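Vineyard Hand Wanted for the Growing Season
Prellmont Vineyard, Rornby
Posted May 4, 2025

We grow grapes on a hill. We would like help.

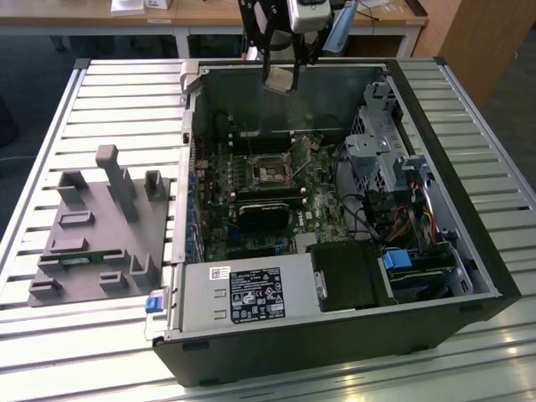 One neighbor read our first draft of this ad and asked whether we had considered mentioning the mud. Another said that if we wrote "fast-paced environment" about a vineyard she would call the paper and have it pulled herself. Both points were fair, and we've tried to fix them.

So, the mud. The bottom of the hill holds water well into spring, and the path to the tool shed goes straight through it. Bring boots you don't love.

As for the pace, a vine does nothing at all until it does everything at once. From bud break on you will be behind, and you will stay behind until the fruit is in. We have been behind since we planted.

The place

Prellmont is three acres and 2,000 vines, mostly white, split between the Home Block and the Shih Block, which is across the road and steeper than it looks from a car. In a decent year we bottle 600 cases. In the other kind of year we sell some fruit, bottle what's left and give it a moody label.

The Home Block is tidy. The Shih Block has 14 rows that were put in by a previous owner with strong opinions and no string. You will learn to mow them. The third row has a bend.

What you'd be doing

Shoot thinning first, then tucking, then leaf pulling, then more tucking. After that comes netting, a job best done with people you are already on good terms with. There's weeding under the vines in every month we've checked. At harvest you'll pick with the rest of us, starting before sunrise, and wash more bins than you thought a place this size could own.

You'll also repair drip line. The rabbits chew it. We have tried several things about the rabbits, and the rabbits have enjoyed them.

This is not a tasting room job. You may be asked to carry a case to somebody's trunk now and then, and if they ask you what the wine tastes like, "grapes" has served us fine.

What we're looking for

Someone who can work outside for a full day and still be civil at the end of it. Experience with vines is nice, but so is experience with apples, roses, tomatoes or small children. We will teach you the rest, and we'll probably teach you some of it twice, differently, depending on which of us you ask.

You need to be able to lift a full picking bin, walk a slope, and tell us when you've cut something you shouldn't have. We have all cut something we shouldn't have. One of us took down a perfectly good cordon last February and was quiet for days.

A driver's license helps. There is no bus to us, and the nearest one, at Conis, stops at the feed store when it feels like it. If you're coming from that side, tell us and we'll see about rides.

Hours and pay

Full time from bud break through harvest, with early starts once it gets hot. Paid hourly, every two weeks, at a rate we'll give you in our first phone call, before you've bothered to drive out. Overtime at harvest is paid as overtime. Lunch is provided on picking days -- a real one, with a chair.

Gloves, pruners and a hat come from us. You keep the hat. It has the old logo on it, the one that looks like a turnip.

There's winter pruning work for anyone who gets through the season and still waves at us in town. We can't promise it to more than one person.

How to apply

Write to us by hand or by email, whichever you're better at. A page is plenty. Tell us what outdoor work you've done, when you could start, and about one plant you killed and how. We don't need a cover letter about your passion for wine -- we have met passion for wine, and it tends to leave before the netting goes on.

Drop letters in the box at the end of our drive in Rornby, or use the contact form on this site and put "Vineyard hand" in the subject line. We read them in the evening and answer everyone, though in a heat wave the answer may be short.

If we invite you out, plan on a morning. We'll walk both blocks, you'll thin a few vines alongside us, and we'll pay you for the time. Park by the barn, facing out.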